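Jul 27, 2019
Notebook, coffee bench

Long one today, so make yourself a cup before you start. Chiamaka asked me to write down how the bar staff are finding the arm now that it's been on the Draninetti counter for a while, and not only the numbers, so I spent most of the morning standing about being in the way and listening.

The thing I keep hearing is that the mornings feel different. Jhosep used to do 22 pour-overs before he'd had a proper chat with anyone, and his wrist would be grumbling by the end of it. Now he sets out the filters, keeps an eye on the arm, and has time to ask people how their weekend went (he's very good at it, and the regulars clearly love it). He did say he misses the pouring a bit, though, and I promised him I'd write that down. So there it is, Jhosep!

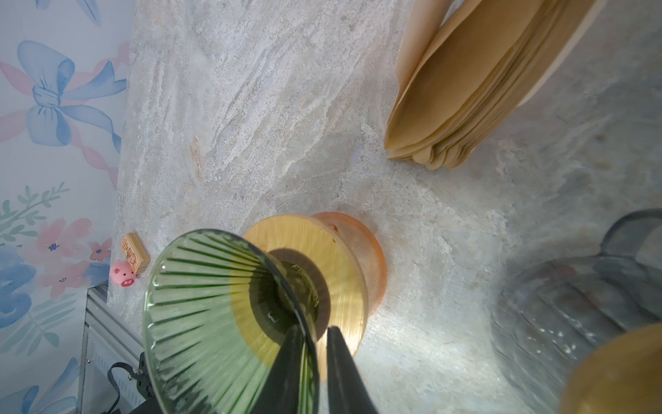 Ekaette sees it another way. She's newer, and she worries she'll never get her hand in if the arm does every cone. I think she's right to raise it. Yetunde suggested keeping two brews each shift for whoever wants the practice, no arm, no timer, and I'd like us to try that before we go changing anything in the software. It costs us very little and people would feel the job was still theirs.

On the dull side -- grip force on the ribbed glass is still my guess more than a measured value, and I want to sit down with Chibuzor and go over it properly. I've asked for 30 slow lifts with the pad set we have now, then the same again with the softer ones from Eltar if they ever arrive. Please write down every slip, even the tiny ones.

Also, the roster. Mornings were planned for one person fewer once the arm was going, and that has made the clean-up at close heavier for whoever is left. I'll bring it up with Chiamaka before the September roster goes out.

Still to do: label the spare pads, find the short hex key, ask Ekaette which shift she'd like for her practice brews.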